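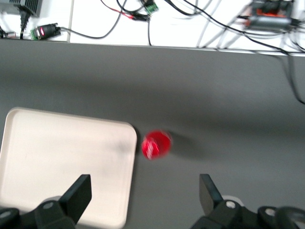 Red cup beside the empty tray, grey table.

Drotine Table Items – README

Drotine is a set of 2,272 still images of small household items on a grey table, with labels for each item and for the furniture around it. The table carries a tray and a small cabinet with drawers. Items lie or stand on the open surface or are held above it. The labels were made in Miltmont using the Leemans item list and are stored in Nelley format.

Contents

images/ – 2,272 files, numbered without gaps
labels/ – one Nelley file per image, same number
items.txt – the item list, 30 entries
layouts.txt – the 75 starting layouts
CHANGES – corrections to labels since the March release

Fixed furniture

Three labels are reserved for furniture and are not counted among the 30 items: table, tray and cabinet. The tray is off-white, rectangular, with rounded corners and a slightly raised rim. It should be labelled even where only a corner shows. The rim belongs to the tray, so the outline goes around the outer edge. An item counts as "on tray" only if it is resting inside the rim. An item leaning on the rim from outside is "on table".

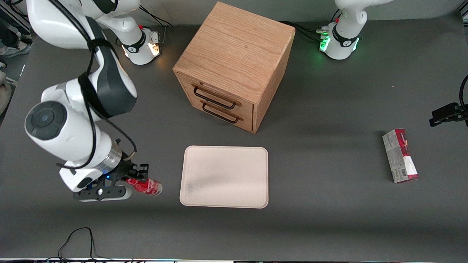 Red can on its side in the gripper. Cabinet behind, with two drawers and black bar handles.

The cabinet is cube-shaped, in light oak-coloured wood. Drawers are labelled separately as upper and lower, each with a state (closed, part open, open). Handles have their own label and are never merged with the drawer. Where the view cuts off most of the cabinet and the drawer cannot be told, use "cabinet, part" and leave the drawer state blank.

Held items take the position "held". The tray or table underneath is not recorded for these, even if the item is very close to it. A can on its side also takes the pose "lying", held or not.

Item labels

Labels give a colour and a plain noun: "red cup", "red can". Material is a separate field and may be left empty. Brand names go in the notes field when they can be read and are not part of the label. There are several red items in the list, and colour alone will not separate them. In views from directly above, the cup is a red disc with no visible side wall and has been confused with the end of the can. Check the neighbouring files in the same layout before changing either.

Pose is one of upright, lying, tilted or unknown. For cups and cans seen straight down the axis, pose is upright only if the base is on the table.

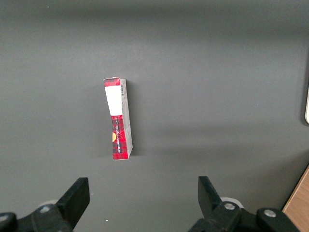
Plaid carton, upright on its short end.

Cartons are labelled by their main printed pattern. The tall red-and-black plaid carton is "plaid box" throughout. It has a blank white label panel near the top of the narrow face and a barcode on the grey side. Earlier releases used "white box" where mostly the panel was visible; 55 files were corrected. Small print on cartons is not transcribed unless it is readable at full size. Worn edges and creases are ignored when drawing outlines – follow the cardboard as it is, not a straight line between corners.

Shadows are never included in an outline. This matters most for thin items lying flat, where the shadow can be wider than the item.

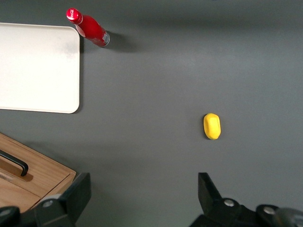 Labelling notes by the Drotine editors, Miltmont

Layouts with wide spacing are the simplest to label and make a good starting point for new labellers. The red bottle lying close to the corner of the tray is "on table, lying", with Coca-Cola in the notes. The small yellow oval object is labelled "yellow oval" and nothing more. Please do not rename it after a food or a toy. The wooden box with a black handle takes "cabinet, part".

Distances between items are not recorded. If two outlines touch, set the contact field to yes, or to unsure if one item may be standing behind the other.

Known problems

Some images are blurred by movement. They have been kept, with blur set to yes, and their outlines are looser than elsewhere. Contact is missing for the last two layouts in layouts.txt. Grey sides of cartons against the grey table give poor edges in dark corners, and outlines there should be treated as approximate.

Corrections can be sent as a Nelley file with the image number unchanged and a line added to CHANGES.

Last updated: 1 November 2020

Related
Leemans item list, short version
Nelley format, field reference
Drotine layouts, printable sheets

Contact | © Drotine, Miltmont | Back to top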